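Wanda Witkowska
3 August 2025

1/14
Hello all, a long one from me this morning, so put the kettle on. Three people have asked me in the past month what to do when the lease on the office copier runs out, and I keep writing the same email, so I'm going to put it all in one place and then I can just send the link!

2/14
A bit of background for anybody new. I ran the office for a firm of surveyors in Neltley for years, and these days I look after the paperwork and the machines for a handful of small businesses, most of them with fewer staff than chairs. I don't sell copiers and I don't get a penny from anyone who does.

3/14
First thing, and please do it today if you can: find the agreement. The real one, with the signatures on it, and all the pages that were stapled behind. I know it's in a drawer somewhere under the old stationery catalogues. What you want is the end date and, far more important, the notice period, which is very often on a different page from the end date. 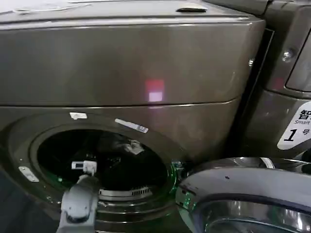 Glossy bronze-brown front, handle slot along the top.

4/14
A lot of leases simply carry on if you say nothing. One of mine (a lovely firm, very busy, very trusting) rolled over for another year on a machine they had already decided to get rid of. Their notice had to be in writing and it had to arrive before a certain day. They had told the rep over a cup of tea and thought that was that.

5/14
So put it in writing, keep a copy, and ask them to confirm they've had it. I like to send an email and a letter both. My daughter thinks the letter is hilarious. The letter is the one that got answered. 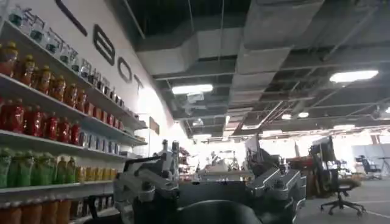 6/14
Next, print off your meter readings. Every copier keeps a count, mono and colour separately, and you can usually get it from the menu as a report page. Do this before you let any salesperson through the door. If you don't know what you print, you will be sold the machine for what they'd like you to print — and I say that with real affection for one or two salespeople I've known.

7/14
At the surveyors we were paying for a machine that did 58 pages a minute. It was magnificent, it collated, it stapled, it folded things into little booklets, and I don't think we made a booklet in all the time I was there. What we did do was stand and wait for it to warm up every morning. We replaced it with something half the size and the only person who minded was the one who used to lean on it.

8/14
Now the service contract, which is a separate thing from the lease even when the two come in one folder. Check whether they end together. I had one where the lease finished in September and the service ran on for another seven months, so they were paying for toner and call-outs on a copier that had gone back on a lorry. 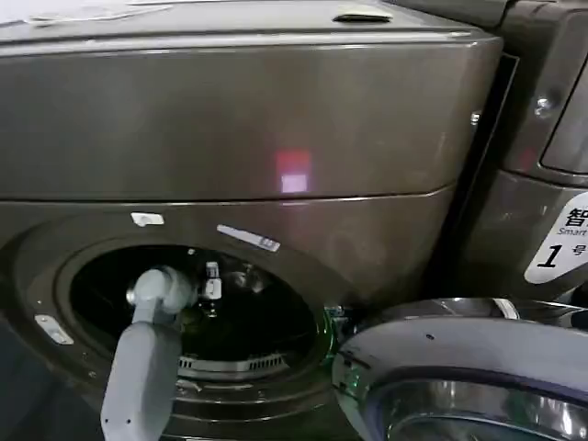
9/14
Ask who pays for collection. Ask it early and get the figure in writing as well. Some firms include it, some charge for it, and some want the machine back in its original packaging, which I have never once seen anybody keep. It's worth asking them to strike that line out before you sign the next one. They generally will, you know, if you ask nicely.

10/14
Please, please deal with the hard drive. Most office copiers have one, and it may be holding scans of passports, payslips, goodness knows what. Ask for it to be wiped or removed and for a certificate saying so, with the serial number on it. I had a very pleasant chap from Brerka do ours and he filled the form in while I stood there, which suited me down to the ground.

11/14
Then write down your settings before it leaves. The address book, the scan folders, the department codes, whatever Lis in accounts set up four years ago and has never told a soul. You can often export it all to a USB stick, but take photos of the screens too. The first day with a new machine is so much calmer when people can still scan to their own folder.
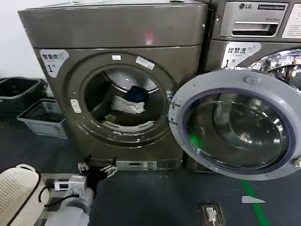 Machine 1, with the 智慧洗 label in the corner.

12/14
On buying the old one outright at the end: sometimes it's a bargain. I'd want to know how many pages it has done, whether the drum has been replaced lately and whether somebody will still service it. If the answer to the last one is a lot of umming, let it go, however fond of it you've become.

13/14
And get more than one quote for the new one, with the same figures on each sheet, so cost per page, quarterly rental, length of term and notice period. I ask for 30 days' notice and usually end up meeting them somewhere in the middle. Ask how the cost per page can go up as well, as it nearly always can, and there ought to be a line saying by how much. If there isn't, I'd ask for one to be added.

14/14
Right, that's my lot, my tea's gone cold. If you've got a lease ending this autumn and the wording has you in knots, copy out the clause (leave off the account number!) and pop it underneath, and I'll have a look this evening. I'll do franking machines another time, once I've sorted out the one at Jinduvov, which has decided it lives in a different postcode.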